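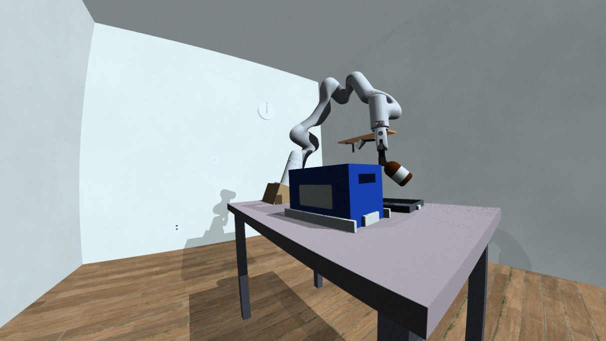

Devgate Table Arm, Set-up Guide
Section 6: The bottle chore

Before you start, please have honest expectations. Our customers often ask if the arm can already put away the shopping. At this moment it can learn one small chore at one table, with one kind of bottle. It cannot tidy a kitchen. In the room model, you prepare this one chore before you try it on a real table.

1. Open the room model in Zevar and load the scene "Bottle, tray, crate".
2. Check that the tray is beside the crate and does not touch it.
3. Set the speed to 45 percent. A higher speed is possible, but not for the first runs.
4. Press Home and wait until the arm stops.

Note: If you moved the table in the model, do step 4 again.

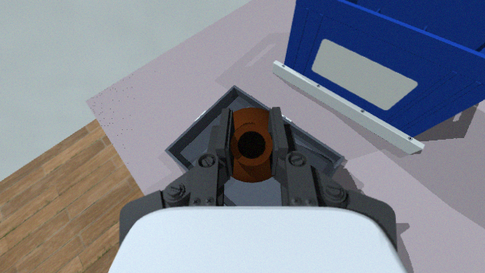
GRIP SETTINGS

5. Place the gripper over the bottle so that one pad is on each side.
6. Close the pads slowly. Both pads should meet the bottle at the same time.
7. Save the position under a name you will remember.

Caution: Do not use the saved grip for glasses, eggs or soft packages. A person changes the grip without thinking, and the arm does not do this yet.

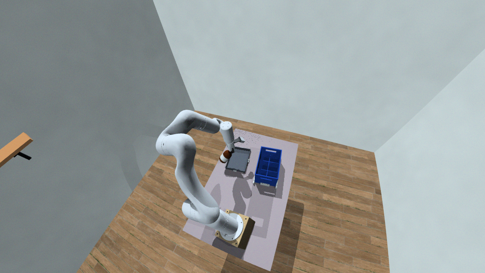 Fig. 6. Arm, tray and crate in the room model.

8. Run the chore 410 times in the model with the start position set to Random.
9. Open the report and look at the failed runs first. Most of them come from a bottle which lies too near to the wall of the tray.
10. If more than 6 runs failed, go back to step 5.

Note: A good report is not a promise for your home. Real bottles are slippery, and real tables are not always level. Stay near the stop button during the first real runs.

For crates from Olex, see the separate sheet.

Revised 2 Jun 2023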